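Overview Files Format Loading Known issues Changelog License

Prollix Open Day Recordings: data card

19 June 2024

Summary

This repository holds wrist-camera recordings from the open day of the Prollix household manipulation project, held at the Zostitz building. Visitors could watch the arm run a tidying routine in a furnished corner and, if they wished, drive it themselves for one short session. The recordings cover both modes. Audio was not captured.

The release is meant for people who work on grasp selection for clothing and other soft items. It is small, it comes from a single room, and it should be treated as a supplement to a larger training set.

Contents

- 700 episodes, each with wrist video, joint positions and gripper opening
- operator type per episode: staff, visitor or autonomous
- a text label per episode, written after the event
- calibration files for the wrist camera, one per session block

Episodes are cut at 4000 timesteps. Anything longer was split, and the second part carries the suffix "b" in its episode name. Split episodes share one label.

Setup

The arm stood facing a gray sofa set against a plain wall. The camera is fixed at the wrist, so both fingers are in view for the whole episode and their tips can be used as a reference for scale. The target in the clothing episodes is a red garment in fleece or sweatshirt material with an elastic waistband. It was dropped on the sofa by hand before each episode and was never folded first, so its shape varies a great deal. Lettering on the fabric may be partly visible, but the label set makes no use of it.
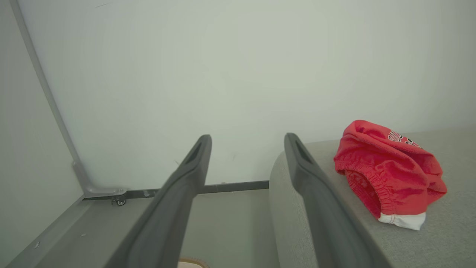

Kalliopi Margaritis objected that visitor episodes should not share a split with staff episodes at all, and that a model trained on both would learn to hesitate over the cloth the way a first-time operator does. Her request was for two separate archives. The split files now keep the operator types apart, but the archive is still a single download. Anyone who wants staff data only should filter on the operator field before computing any statistics.

Demonstration modes

In staff mode the operator used the leader arm from the Raneo bench kit and worked at normal speed. In visitor mode the same leader arm was used with joint speed limited, and a staff member could take over at any point. Takeovers are flagged per timestep. In autonomous mode the policy ran without help until it finished or timed out at 3000 timesteps. Timeouts are kept in the release and marked as failures.

The fingers were not changed during the day. Gripper opening is logged as a fraction, with 0 for closed and 1 for fully open. There is no force reading. A closed gripper with cloth between the fingers and a closed gripper with nothing between them give nearly the same value, so grasp success has to be taken from the episode label or from the video.
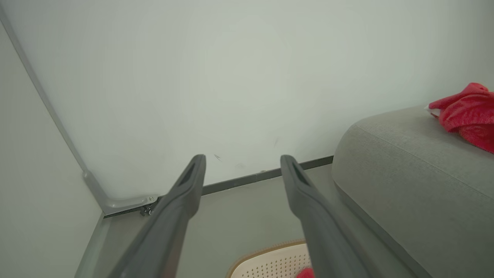 Després
Data maintainer, Prollix

Known issues

The sofa and the cloth are easy to separate by color. Methods that threshold on red will score well here and should not be expected to transfer. The wall has faint marks which stay put between episodes, and a localization model may latch onto them.

The perforated basket near the sofa is often hidden behind a finger. Its position was not measured. Labels that mention the basket refer to the operator's stated goal and do not confirm that anything was placed in it.

Clock drift between the video and the joint log reaches 4 timesteps in the last session block. The loader corrects for this by default. Pass the raw option to turn the correction off.

Planned changes

A revised label file is planned for August. Episode names will stay the same. Reports of wrong labels should give the episode name and the timestep.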